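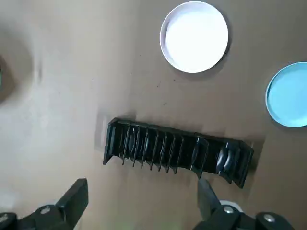
Cornside Repair Club – Workbench Notes

Cleaning and sorting small black plastic parts

Written by Nhi Quách

In our club we take apart many things, and at the end there is always a box of plastic pieces without names. Racks, guards, holders, covers with teeth. The long black one at the top of this page is a good piece to practise with, as it has a comb side with thin teeth and a ribbed channel in the middle, and the dust likes both of them. I do not know from which machine it came. For cleaning it does not matter.

What you need

A sheet of cardboard, bigger than the part
A soft paintbrush, 12 mm wide
An old toothbrush
A bowl of lukewarm water, 300 ml is enough
2 drops of washing-up liquid
Cotton buds
A towel without loose threads
Masking tape and a pen

The cardboard can be an old one. I use mine until it is too creased to lie flat. Black plastic is easy to find on a brown surface, and small crumbs of dirt also show up, so you know when to wipe.

Step 1. Look before you touch

Put the part down with some light coming from one side. A shiny black surface shows scratches and cracks only when the light runs along it, so turn the part slowly and look at the edges first. Then look at each tooth from the root to the point. If a tooth has a white line at the root, the plastic is tired there and it can break under the brush. Put a small piece of masking tape next to this place, not on the tooth.

Step 2. Dry brushing

Always start dry. If you put water on dust, it becomes a paste and sits deeper in the corners.

Hold the part by its thickest end. Brush with the paintbrush from the root of the teeth towards the points, never across them. Across is faster, I know, but the bristles catch and pull the thin points sideways. Afterwards brush along the inside channel and knock the part very lightly on your palm. Shake the cardboard over the bin and put it back.

Step 3. Washing

Do this only if the part is plastic alone. When there is a spring, a label or a metal contact on it, stay with dry brushing.

Mix the washing-up liquid into the water. Dip the toothbrush, shake it once and clean the deeper compartments with small circles. For the rounded shapes inside, a cotton bud works better than the brush. Please don't use acetone or nail varnish remover. It makes many plastics dull in a few seconds and this you cannot repair.

Rinse under the tap with cold water – a slow stream, teeth pointing down.

Step 4. Drying

Lay the towel flat and stand the part with its teeth down, if it will stand by itself. If not, lean it on a cup. Leave it until the evening, or until the next morning when the room is cold. Do not put it on a radiator. A long thin part can bend with heat and then it will not go back in its place. Water stays longest in closed corners, so check them with a dry cotton bud before you store anything.

Step 5. Label and store

Write on masking tape what you know: the machine, the side, the month. "Unknown, June" is also a label and better than no label. Stick it on the bag and leave the part itself clean, as the glue of the tape becomes sticky after some time.

We keep long parts in the flat drawer under the Liledano shelf. Parts with thin teeth lie on the top layer, with nothing heavy on them.

If a tooth is already broken

Keep the broken piece in the same bag. A smooth break can sometimes be glued, but first smooth any rough edge with sandpaper, grit 2000, used wet. Go slowly and only on the edge. On the shiny surface it leaves a grey patch.

Questions about glue are on the next page, "Joining hard plastics".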